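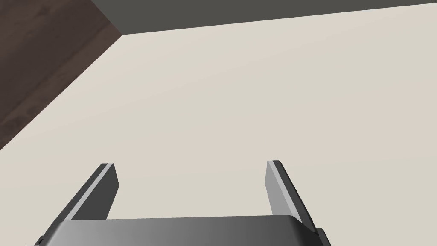

Stamatia Politis wrote to me after the last post to ask why I bother with the wrist view at all, when a fixed camera over the table sees more and is easier to line up. She runs her policies from two fixed views and does fine with them. I said I would test it properly, so this post is the test.

The setup is the same simulated one as before. The policy gets the rendered wrist view, the joint angles and a short text command, and it puts out a small motion of the hand. I trained it on 492 demonstrations, all driven by me with the keyboard, over most of August and then in bits through the fall. I then trained a second copy on the same demonstrations with a fixed view in place of the wrist view. Same network, same number of steps, same seeds.

Each copy got 100 trials per task on six tasks. On the tasks where the target starts in view of the wrist, the wrist copy was better on all of them, and the gap was largest where the grasp has to be lined up closely. I expected that. The fingers are always in the same place in the image, so the network has less to work out about where the hand is.

The other result is the one Stamatia was getting at. When the wrist view starts out with nothing in it but table, the wrist copy has very little to go on. It drifts. Sometimes it drifts the right way and then finishes the job well, but a lot of trials ran out the clock with the hand hanging over bare surface. The fixed copy didn't have this problem.

I tried two fixes.

The first was memory. I gave the wrist copy the last 30 frames instead of one. This helped when the target had been in view and then left it. It did nothing for trials that began with a blank view, which makes sense, as there was nothing to remember.

The second was a search motion. I recorded extra demonstrations that start over empty table, and in each one I raised the hand and turned it before going anywhere. The policy picked this up quickly. It now lifts and looks first, and most of the timeouts are gone. The cost is that it sometimes lifts and looks when the target is right there, so the easy tasks got a bit slower.

I haven't run both views together yet. Gaëtan Cordier did that on his Sitora tasks and found the network mostly ignored the wrist until late in the grasp. I'd like to see if mine does the same. The training config needs a second image encoder first, and my one GPU is already close to full, so the batch size will have to come down.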